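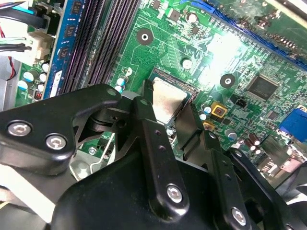

A desktop board with one memory module fitted, the shiny metal plate over the processor socket. Photo: Amber Vanhove

The Second Life of the Office Motherboard

By Saranya Marar
August 12, 2023

The green boards reach the Corngate workshop in Flovthorpe stacked in trays, 30 to a tray, most of them pulled from office desktops. The cases have already gone for scrap. What remains is sorted at the bench into boards worth testing and boards worth only their metal.

Inspection starts at the processor socket. On boards with contacts in the socket, a bent one can disable a memory channel or stop the machine from starting at all. Amber Vanhove, who runs the bench, checks the contacts under a low side light, turning the board a quarter at a time. A single displaced contact can often be moved back with a fine needle. Past 4, she sends the board to metal recovery.

Memory comes next. One known good module goes into the first slot, the board is started, and the module is moved along the row. "People test with every slot full and then wonder which one is bad," Vanhove says. Dust in a slot is a common fault and a cheap one - a soft brush and a second try will usually settle it.

Power connectors get less attention than they should. A loose fit heats the plastic housing, and browning around a pin is grounds for rejection even when the board runs normally.

Boards that start are left under load for 11 hours. The workshop has passed 230 since January, and each leaves with a paper tag listing the slots tested and the memory used. Buyers are mostly repair shops, which ask first about the socket and then about the price.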